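### 3.2 Evaporation from small open vessels

Water loss was followed in 14 homes over 6 days in July. Each household kept a pair of glass beakers indoors, away from direct sun (Figure 2).

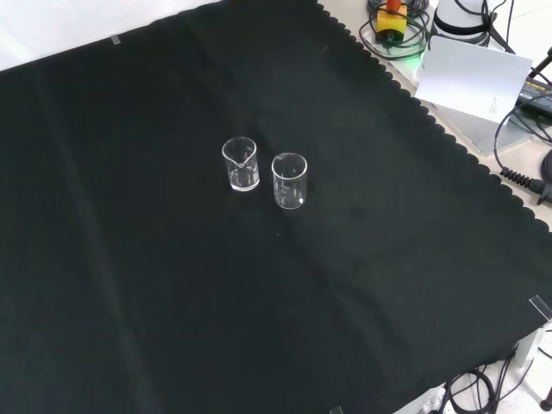
Figure 2. Two clear glass beakers on dark cloth.

Berhanu Assefa remarked in review that room humidity would matter more than the width of the vessel, and asked that it be logged twice a day. We did this from the second day on. Readings from the first day were left out, leaving 169 for analysis. Loss was highest in rooms with a running fan. Two homes in Golob had no fan and showed almost no change overnight. Lids were not tested.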